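Bücher greifen lernen: Der Regalassistent von Blöndal im Praxistest

Zurückgegebene Bücher ins Regal zu stellen gehört zu den Arbeiten, für die in Bibliotheken immer weniger Zeit bleibt. Blöndal bietet dafür seit Mai ein Nachrüstpaket an. Es heißt Skestau und besteht aus einem Zweifingergreifer, einer kleinen Kamera am Handgelenk und einer Software, die auf gängigen Leichtbauarmen läuft. Wir haben das Paket drei Wochen lang in der Redaktionswerkstatt ausprobiert, mit Romanen, Bilderbüchern, Heften und allem, was sonst auf Ablagen liegen bleibt.

Der Aufbau dauert einen Vormittag. Der Greifer wird mit vier Schrauben am Flansch befestigt, die Kamera sitzt bereits in ihrer Halterung. Ein einziges Kabel führt zurück zum Steuerrechner. Die Kalibrierung läuft weitgehend selbstständig, verlangt aber eine gedruckte Mustertafel, die im Karton fehlte und beim Händler nachbestellt werden musste. Wer nicht warten will, kann die Datei von der Herstellerseite laden und auf festen Karton kleben. Bei uns hat das funktioniert.

Gelernt wird durch Vormachen. Eine Person führt den Arm von Hand, die Software zeichnet Bewegung und Kamerabild auf und leitet daraus einen eigenen Ablauf ab. Blöndal empfiehlt 300 Durchgänge pro Aufgabe. Nach dieser Zahl nahm unser Arm gebundene Bücher zuverlässig auf und stellte sie in eine Lücke im Regal. Bei dünnen Taschenbüchern und Heften reichte das nicht. Erst nach 400 Durchgängen ließ die Zahl der Fehlgriffe spürbar nach, und ganz verschwanden sie nie.

Der Grund liegt in der Geometrie. Ein stehendes Buch bietet dem Greifer zwei parallele Flächen. Ein flach liegendes Heft muss er an den Kanten fassen, und die sind oft nur wenige Millimeter hoch. Die Finger müssen dazu knapp über der Auflage ansetzen und genau zum Winkel des Buches gedreht sein. Liegt es schräg, was auf Rückgabetischen der Normalfall ist, kommt es auf die Bilderkennung an.

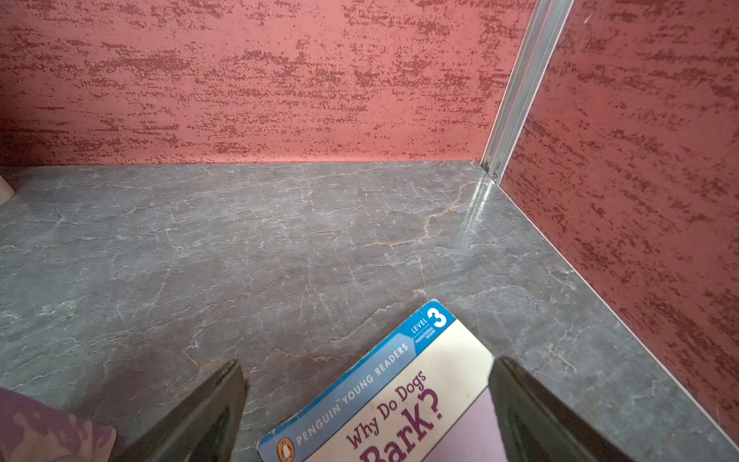
Blick der Handgelenkkamera: Der geöffnete Greifer über dem Erstlesebuch »Why Do Dogs Bark?« aus der Reihe Penguin Young Readers, Stufe 3.

Mit der Erkennung waren wir überwiegend zufrieden. Die Software findet die Umrisse auch auf gemusterten Flächen und richtet die Finger in den meisten Fällen passend aus. Marmorierte Ablagen, an denen ältere Systeme gern scheitern, kosten sie etwas Zeit. Schwieriger sind Spiegelungen. Auf glänzenden Oberflächen hielt das Programm einen hellen Streifen mehrmals für eine Buchkante und fuhr ins Leere. Eine matte Unterlage behebt das Problem, steht aber nirgends im Handbuch.

Die Beschriftung wertet Skestau ebenfalls aus. Titel und Reihe werden gelesen und mit einer Bestandsliste abgeglichen, die als Tabelle eingespielt wird. Bei klaren Schriften gelingt das schnell. Verspielte Lettern auf Kinderbüchern führen häufiger zu Rückfragen am Bildschirm. Ragt ein Titel aus dem Sichtfeld der Kamera, bricht die Software nicht ab, sondern fährt ein Stück zurück und nimmt ein zweites Bild auf. Das kostet jedes Mal einige Sekunden.

Die Fingerform ist ein Kompromiss. Die sich verjüngenden Spitzen kommen gut an flache Gegenstände heran, haben aber wenig Auflage, sodass große Bilderbücher beim Anheben durchhängen. Für solche Formate liefert der Zubehörhersteller Pirkcombe breitere Finger, die ohne Werkzeug gewechselt werden. Danach ist eine neue Kalibrierung fällig.

Im Vergleich mit dem Konkurrenzpaket von Worcombe schneidet Skestau beim Anlernen besser ab. Worcombe arbeitet mit vorgegebenen Griffmustern, die sich nur über ein umständliches Menü anpassen lassen. Dafür ist der Greifer dort kräftiger und deutlich leiser. Beim Schließen gibt das Modell von Blöndal ein helles Surren von sich, das in einem Lesesaal stören dürfte.

Für den laufenden Betrieb mit Publikum ist das Paket nicht gedacht, darauf weist der Hersteller selbst hin. Ausbildungsstätten und Entwicklungsabteilungen bekommen ein gut zugängliches System mit offener Schnittstelle und brauchbarer Dokumentation auf Englisch. Eine deutsche Fassung ist angekündigt. Die aufgezeichneten Durchgänge lassen sich exportieren und auf einem zweiten Arm gleicher Bauart weiterverwenden.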